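Gronon parcel thefts

The Gronon parcel thefts were a series of thefts from mail rooms and apartment lobbies in Gronon and the nearby town of Geder. They ended with two arrests on 03/07/2020. Police linked 241 missing packages to the case, most of them small. Also called the "lobby thefts" in local papers, mainly early on.

Background

First reports came from Geder in October of the year before. Tenants in three buildings said packages marked as delivered were not there when they got home. Building managers blamed the carriers. Carriers blamed the buildings. No single report was large enough to get a detective, so each was filed seperately and left alone for weeks.

That changed when Hortensia Insaurralde, a records clerk with the Gronon police, put the reports in one list and saw the same two-hour window in almost all of them. Case then passed to Detective Malcolm Greenwood.

Investigation

Greenwood's team went through lobby video from nine buildings. Two people, same gray jackets, delivery badges that turned out to be home printed. They never forced a door. Someone always let them in. A search of a rented storage unit on Urnen Road followed the arrests and took most of a day.
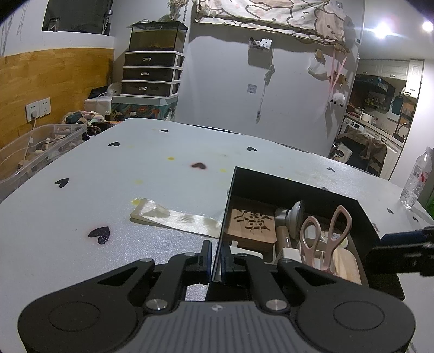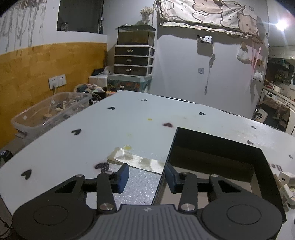

Recovered property was held at the Geder station, where owners could come in and claim it. Each claim needed an order number or a photo of the item. Loose goods with no packaging were the slow part, and for those the station used open trays and bins. A plain black box with no lid, like the one on the table with the hearts, was the usual size for one claim. Around 1,000 items were logged in all, as many packages held more than one thing. Of these 783 went back to owners. The rest was held for the court, then sold at auction.

Court case

Both defendants were charged with theft and with possession of stolen goods. Their attorney, Kanchan Tripathi, argued the value had been overstated, since the first police figure used list prices and not what buyers had paid. Judge Lorena Carrasco agreed in part and the total was lowered. Both pleaded guilty to the reduced counts. Sentences were probation, community service and repayment to the owners. A third person, questioned about the storage unit rental, was not charged.

Aftermath

Several Gronon buildings put in package lockers. A petition with 1,266 signatures asked the city to require them in new buildings over a certain size; council took it up but no vote was held. Zdzisław Michalski, then head of the Geder tenants' group, called the lockers "fine, but a year to late."

See also

Package theft
Receiving stolen property
Gronon Police Department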